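Religion and Society, Unit 3: Pilgrimage and the Parish
Handout prepared by Wouter Verstraete 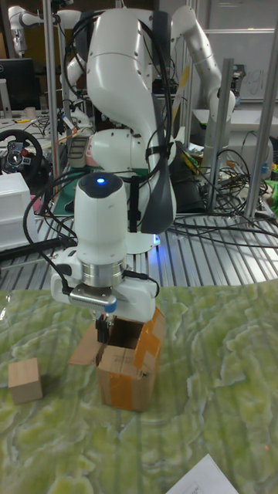 Last week we spoke about why people go on pilgrimage. Today we look at the other side, at the places which receive them. A small parish on an old route has to feed, house and listen to people it will probably never see again, and this changes the parish also.

Our main case is the walk to the chapel of Flevonis, held every October. The village has 2,000 inhabitants, and in a good year 3,000 pilgrims arrive. They sleep in the school, in barns and in the church itself.

Terms to know
Votive offering: a gift left at a shrine in thanks for a prayer answered.
Hospice: in the older sense, a house where travelers could rest, often kept by monks or nuns.
Indulgence: in Catholic teaching, remission of the temporal punishment due to sin. Please do not write "forgiveness of sins" in your papers – it is a different thing.

Points for discussion
Pimentel argues that the host is changed more deeply than the guest. I find this too strong, but the chapter on shared meals is very good. Compare it with the Rule of Saint Benedict, chapter 53, where guests are to be received as Christ.
Consider also who pays. At Flevonis the parish asks for no fee, only a free gift in the box by the door.

Reading for next time
Pimentel, chapter 3. The parish letters from Zindberg are optional – the handwriting is difficult, so use the typed copy.

Short papers are due Friday, March 27, 2026, before class.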